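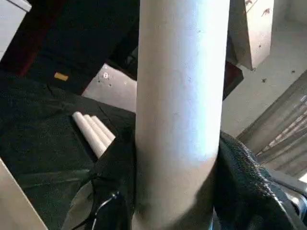 Cell 2, gripping check: white pole between the fingers, three white rods lying on the black cloth.

Wivton workshop – robot cell walk-round, October
Done by: Ilse Wiegand, with the early crew
Sheet to be kept by the cell door, copy to the Sostesley office

I've kept last year's layout, so it's item, result, then my comments. Some of the comments go on a bit. Sorry, but when I leave them off people ring me up and ask, so you may as well have them here!

1. Fingers and coverings
Result: OK, one to watch
Both fingers are black, with coarse dimpled mesh on the right one and softer fabric on the left. The mesh is what I look at hardest. Run your thumb over it with the arm locked off and feel for smooth patches, and if the dimples have gone flat, swap it. I found a slightly shiny bit low down and I've put it down as "watch" until the next round. The left one is fine, although I'd like whoever folds the fabric to do it the same way each time, as I can never tell if I'm looking at wear or just somebody's Monday folding. (All right, anybody's any-day folding.)

2. Cable at the left finger
Result: Action needed
There's a thin white cable that loops across the front of the finger near the bottom. It's a small loop and I'm not losing sleep over it, but a loop is a loop, and I'd like it clipped back before the next long run. Tufa, who look after our arms, say they can do it on their next visit. Until then, have a look at it at the start of every shift and put your initials on the door sheet.

3. Pole surface
Result: OK
Faint grey scuffs and a few dark specks on the one I looked at. We pass those. What we don't pass is a scratch you can catch a fingernail in, or a dent where the fingers have pressed. New starters tend to reject anything with a mark on it, and we had a whole trolley sent back in the summer for nothing worse than scuffing. Please get one of the old hands to show you the two side by side.

4. Black cloth under the rods
Result: OK
Shake it out at the end of the shift, outside, please, and not over the bench. Grit in the cloth will mark the rods quicker than the robot ever could. Lay the rods side by side and all pointing the same way – the afternoon crew do this nicely and the early crew (my lot) could do better.

5. Floor and walkway
Result: OK, with a grumble
The painted line by the door is nearly worn away. It matters more than it used to, and I'd like people in the office to understand why. When we did this job by hand there were always two of you in there, you could see each other, and you simply got out of the way. These days one person looks after the cell and another might wander through with a cup of tea, not thinking about it. The line is how they know where to stop. Repaint before the end of the month, please.

6. Stop buttons
Result: OK
Pressed all of them, one after another, and each one stopped the arm. I also asked three people where their nearest button was with their backs turned to it. Two knew straight away, the third pointed at the fire alarm, and we've had a friendly chat.

7. Speed when the door is open
Result: OK
Arm drops to its slow setting as it should. Somebody asked if we could have it a bit quicker for setting up, and the answer is no, and it will be no next year too.

8. Lifting and carrying
Result: Much better, see comments
I've been here long enough to remember when we moved every one of these ourselves, 400 on a busy shift. My shoulders remember it as well. Sick notes for backs and shoulders have dropped right off in our corner since the cell came in, and I'm really pleased about that. But loading the cell is still lifting! The last bit, from trolley to cloth, is all us, and because it feels like nothing next to the old job people have got sloppy and twist round from the hips. Turn your feet. I'll keep saying it until I retire.

9. Time on the cell
Result: Action needed
We agreed 40 minutes on and then swap with someone at packing. In practice I found one lad who'd done most of a morning, quite happily, with no one coming to take over. Minding the robot isn't hard work, but it is dull, and your eyes glaze over. I used to think I'd love a job where I only had to watch. I don't, much. I miss the talking, and so do several of the others who've told me so on these rounds. Can the shift leads please put the swaps on the board with names next to them?

10. Training cards
Result: Two out of date
I've told the people concerned. The refresher is 30 minutes in the canteen with Selico's trainer and there are biscuits. Agency staff need the card as well, even if they're only loading, and even if they're only here until the afternoon.

11. Jam log
Result: OK, but please write more
More than 2,000 cycles since the last check and hardly a line in the book. Either the cell has been an angel or people are clearing small jams and not writing them down, and I have my suspicions. No one gets told off for a jam. I need to know where it happened and what you were picking up, and that you locked off before you reached in. "Stuck, fixed" doesn't help me.

12. Anything else raised by the crew
– Could the beep be turned down? I've asked Tufa. It has to be heard over the saw next door, so I can't promise much.
– Could there be a stool? Yes, a perching one, ordered.
– Will there be a second arm? I don't know. I've asked the Sostesley office to come and tell everybody in person, whatever the answer is, before it goes round as gossip.

Open actions: clip the cable (Tufa), repaint the line (site team), swaps on the board (shift leads), two training cards (me, chasing).

Signed: I. Wiegand
Next walk-round: when the cable's been done, or sooner if the mesh gets any shinier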